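ZINDEMVILLE, April

**Preltside puts out Merkel 2, and asks buyers to read the small print first**

Preltside is releasing version 2 of Merkel, its software for turning recordings made with hand-held grippers into motion plans a robot arm can follow. We would like to say it solves the problem of teaching household chores. It doesn't, and we've grown tired of releases in this field that claim otherwise.

What Merkel does is narrower. It reads the square markers on each gripper, works out where the tool was and how it was turned, lines that up with the camera stream, and throws out the stretches it can't trust. Earlier versions guessed through those stretches. The guesses looked smooth on a screen and were worthless on an arm. 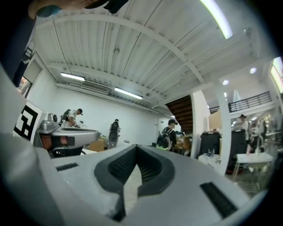
Wouter Desmet doubts that throwing data away counts as a feature, and told us he would sooner see the tracker fixed than the rejects tidied up. We think he has a point. Tracker work continues, but we won't put a delivery month on it.

For this release we ran Merkel over 3,941 recordings. It rejected 299 of them outright. Most of the rejects came down to a marker turned too far from the camera or lost behind an arm, and a few are still unexplained. They are listed in the release notes with the rest, under their own heading.

The recordings were made in ordinary working conditions, with people walking about in the background and daylight coming through the windows. We didn't clear the room for them. A tracker that needs an empty room and fixed lighting isn't much use to a customer with neither.

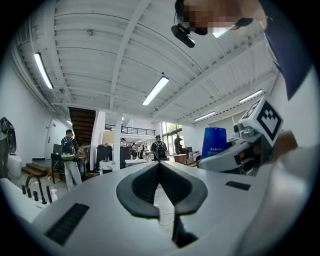 A clean pose track still says nothing about how hard the fingers were squeezing, Sihan Hao argues, and a planner fed on poses alone will crush a sponge or drop it. Merkel 2 has no force estimate. Customers who need one should look elsewhere for now, or bring their own sensor data through the import tool.

The planner, called Pan, ships in the same package. It checks each recorded path against the reach and joint limits of the target arm and flags the ones that can't be followed. It won't repair them. We tried automatic repair in testing, didn't like the behaviour we saw near the edges of basins and tubs, and took it out.
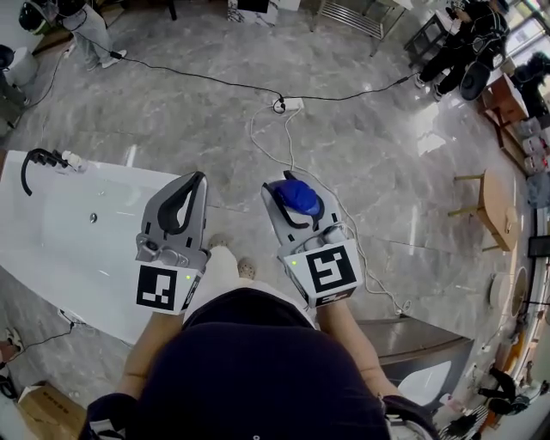
*Two-handed work beside a bathtub, with a gripper in each hand.*

Merkel 2 is free for labs processing up to 1,000 recordings a year. Above that a paid licence applies, at the same price as version 1. The release notes, the reject list and the marker templates are on the Preltside downloads page. Media inquiries go to the Zindemville office.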